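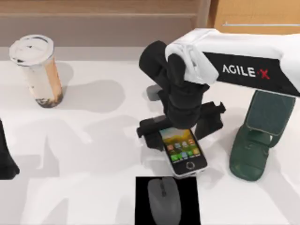 Setup and Upkeep of a Simulated Two-Arm Tabletop Cell
Project report, Worno Technical College
Author: Zofia Piątek
Submitted: 2023-10-27

1. Purpose

This report covers the setup and maintenance of the tabletop cell used in the Trutitz project. The cell exists in simulation and has two robot arms. The task assigned to it is to pick up a smartphone from the table and place it on a phone stand. The report is intended for the students who will take over the cell, and it records the settings in use and the faults corrected during the project.

2. Layout of the cell

The task objects are the smartphone, which lies flat on the white tabletop, and the dark green stand at the right side. A cup of bubble tea and a computer mouse on a black mat are also on the table. These are not handled in the task. They are included as obstacles, and the planner must treat both as fixed.

The stand is close to the working arm. With the gripper over the phone, the horizontal segment of the arm passes just above the top edge of the stand. Any change to the position of the stand must therefore be followed by a new clearance check before the task is run.

3. Starting condition

The working gripper is opened fully and lowered until its fingers are on either side of the phone. The second arm is parked at the left edge of the table. The phone is placed at a slight angle to the table edge, and the angle is changed between runs within the limits given in the scene file.

The setup procedure is as follows.

Load the scene file and confirm that the tabletop is at the correct height.
Send both arms to the home position.
Open the working gripper and check the reported finger opening.
Run the clearance check for the stand, the cup and the mouse.
Lower the gripper to the starting height and save the joint values.

4. Faults and repairs

Three faults required changes to the cell.

The first was a height error. The collision surface of the table had been set 4 mm above the visible surface, and the fingers stopped before reaching the phone. The collision surface was lowered to match, and the height check was added to the procedure.

The second was slipping during the lift. The friction value for the finger pads had been copied from an earlier exercise with wooden blocks. It was replaced with a value suited to a smooth phone case.

The third was contact between the arm and the stand. The planner took a direct path from the phone and touched the top of the backrest in up to 7 runs of each batch. A waypoint was added above the stand, and the contact did not occur again in the final batch.

5. Routine care

The scene file should be copied before any object is moved. Joint limits and friction values are to be compared with the saved settings in the Olszewski folder at the start of each session. Log files older than 6 weeks may be deleted once the results table has been updated.

6. Remaining work

The second arm has not yet been used in the task. A handover between the arms was planned in May but was postponed when the slipping fault was found. The waypoint is also fixed at present and must be edited by hand if the stand is moved.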